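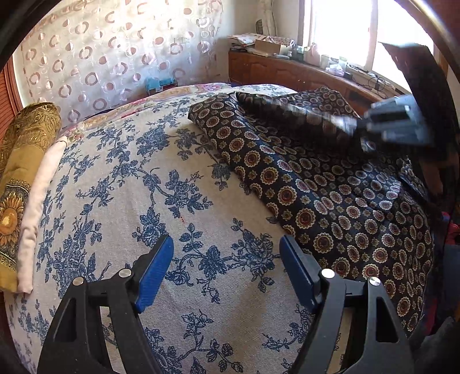 Does a printed bedsheet hide wear better than a plain one? For small marks and light creasing, a busy print does; for thinning cloth it makes no difference.

16/10/2021
By Trevor Penner

I tested the Skallden flat sheet, 300 thread count, over 20 washes. The print is blue botanical line work on cream. Color held. Soft wrinkles remain after line drying.

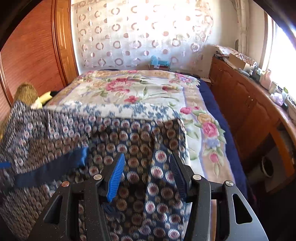 2 min read

The Yadav throw is the heavier piece — dark blue, small round motifs, a plain navy band along one edge. Dragged over a mattress corner, it slides easily and does not snag. It also slips off a floral bedspread overnight unless the near side is tucked in. Dye transfer to a damp white cloth was slight at wash one and absent by wash 7. Sheet recommended; throw recommended with a tuck.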